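Skimico Bench Cell
For computer repair, refurbishing and teardown benches

Can a machine do the fiddly jobs yet? We get asked that every time we show the Bench Cell, and our answer keeps getting longer, which we take as a good sign! Some chores it handles well enough that you can turn your back on it. Others still want a person standing there with a screwdriver. This page covers both, because you should know what you're getting before you clear space for it.

The Bench Cell is a single arm with a two-finger gripper, a slotted aluminum work surface and a parts fixture you can print yourself and change as often as you like. It was designed in Pinow by Mireille Lebrun and Dorian Millet, who came to it from opposite ends – she had built packing machines, he had spent years swapping drives in a repair shop.

Drive handling

Hard drives are the job we're proudest of. A 3.5-inch drive in a plastic caddy has flat sides and a predictable shape, and the narrow finger plates can get hold of one end and leave the rest of the drive clear. The wrist camera looks right past the fingers at the part, so you can check the grip and the connector side on the monitor before the arm goes near a bay.

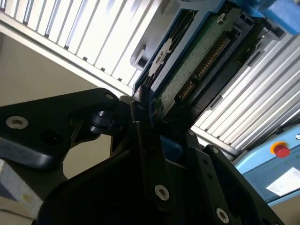

Drive in its light blue caddy, board side out, with the gold connector pins in view.

Bare drives with no caddy are harder. The grip is fine, but lining up a bare drive with screw holes is slow going, and we'd still give that one to a person. The same goes for caddies with a broken latch.

Working inside an open case

A desktop tower lying on its side is a wonderful test for a robot. Everything is at a different height, half of it is shiny, and cables go wherever they please. Graham Marsden on our test bench likes the older office machines best, where bays, latches and slots tend to have bright plastic parts that are easy for the cameras to find.

The fixture sits next to the case and gives each loose part a fixed home: a square pocket for the processor, a long slot for a memory-sized strip, upright blocks around the edges. It sounds like a small thing. Once parts always start from the same spot, though, the arm spends far less time hunting, and so does whoever takes over from it.

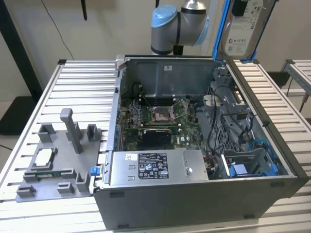 What it does today

Caddied drives: yes, in and out, on cases you have taught it.
Memory: yes for removal, usually for seating. Keep an ear out for the second click.
Processors: pick and place into an open socket works with a careful setup. Closing the lever is still a hand job.
Cables: not yet. Thibault Hoarau is working on it and has opinions about SATA plugs.
Side panels and case screws: not yet.

Teaching a new case takes some 6 hours the first time, less when the layout is close to one you already have.

Basic specs

Reach: 600 mm
Fixture plate, longest side: 290 mm
Gripper: two-finger, machined plates, replaceable
Emergency stop: red push button
Spare finger set: order code Covari 490

Demo visits are on Wednesday afternoons. Bring a case of your own if you can, the odder the better!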